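Vadar Belt

The Vadar Belt is an amateur boxing title contested each year by clubs from Ollovbridge and the neighboring towns of Prendergast and Urnach. It is open to light heavyweights with no professional record. The winner holds the belt until the next final, which is usually staged in July.

Format

Bouts are fought over four rounds, with five judges scoring from ringside. A boxer who misses weight on the morning of the contest may be replaced by a clubmate, provided the substitute is already registered.

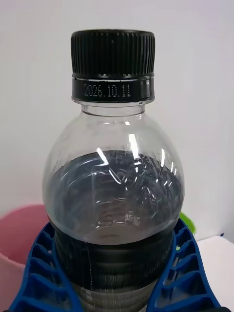

The holder does not go straight to the final and must enter at the first stage with everyone else. This rule was dropped for a time and later restored after complaints from the Urnach club.

History

The title grew out of a series of club shows in Ollovbridge. Early finals were held outdoors, and two were stopped by rain – both were later decided indoors at Prendergast. Headguards were required in the early years but are no longer used in the senior bouts.

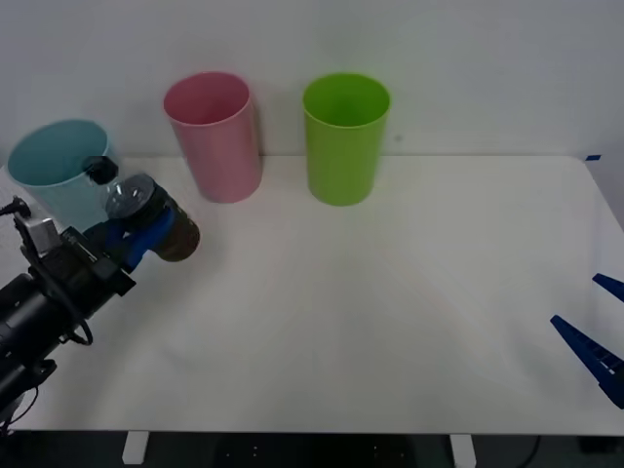 Prendergast boxers dominated the first decade, winning five finals in a row. Ollovbridge has been stronger since then, mainly through left-handed boxers who work behind the jab.

The belt

The belt is red leather with a brass center plate. Winners' names are engraved on the back – the front carries only the word Vadar.

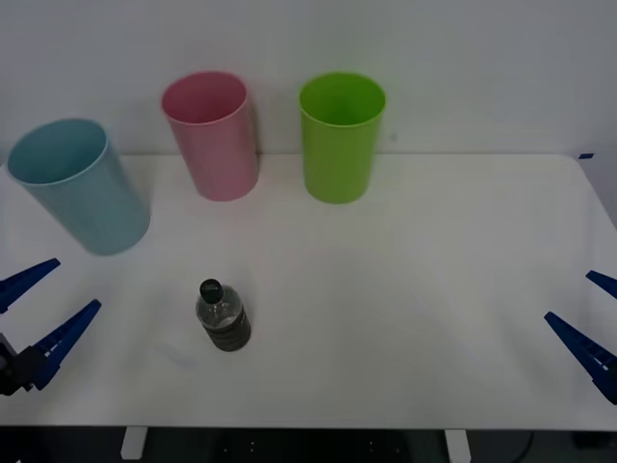 By the Amateur Boxing desk

A replica is given to each winner to keep. The original stays in Ollovbridge between finals.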